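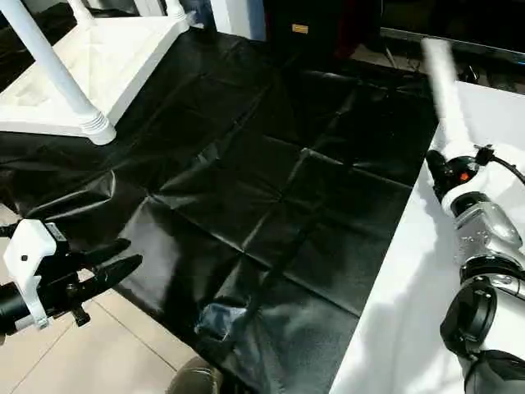 Ott Adomaitis has been repairing and repainting old furniture in Goltamness for 13 years, first in his mother's garage and now in two rooms behind the former chapel on Todorova Street. Most of what comes through the door is ordinary household stuff: kitchen chairs, bedside cabinets, the odd chest of drawers that has been painted five times already.

"People apologise when they bring it in," he says. "They say it was only their gran's, or it was only from a house sale. I'd much sooner work on that than on something that has to go back behind a rope."

He trained as a joiner and worked for a shopfitting firm, Starkanis, until it closed its local workshop. The repair work began as a favour to a neighbour with a broken rocking chair, and by the following February he had a waiting list.

The oldest piece he has worked on was a linen chest with 1812 cut into the underside of the lid. He did very little to it. One hinge had been replaced with a gate hinge, and the owners asked him to leave it alone.

"I glued a split and waxed it. They were pleased with that, and they'd have been cross if I'd done more."

Paint takes up most of his time. He prefers to scrape by hand where he can, and he tests every old coat for lead before he touches it. If the test is positive, the job goes to a firm in Nendutum that has the proper extraction.

"I won't argue about it. I've lost customers over it and I don't mind."

Nasrin Asadi joined him four years ago after leaving a job in a housing office. She does the upholstery and the caning, and she also answers the phone, which Adomaitis admits he used to let ring. A caned seat takes her the best part of three days. She charges £128 for a standard dining chair.

"I get told you can buy a new chair for less," Asadi says. "You can. I tell them where the shop is. About half of them come back."

The two disagree about colour. Asadi likes a strong green or a dark red on a kitchen chair, while Adomaitis would paint nearly everything off-white if he were left to it. They settle it by asking the customer, and neither is always happy with the answer.

The workshop is open every day except Sunday. Asadi would like to start an evening class in chair caning, for six people at most, if they can clear enough of the back room. At the moment it is full of wardrobe doors.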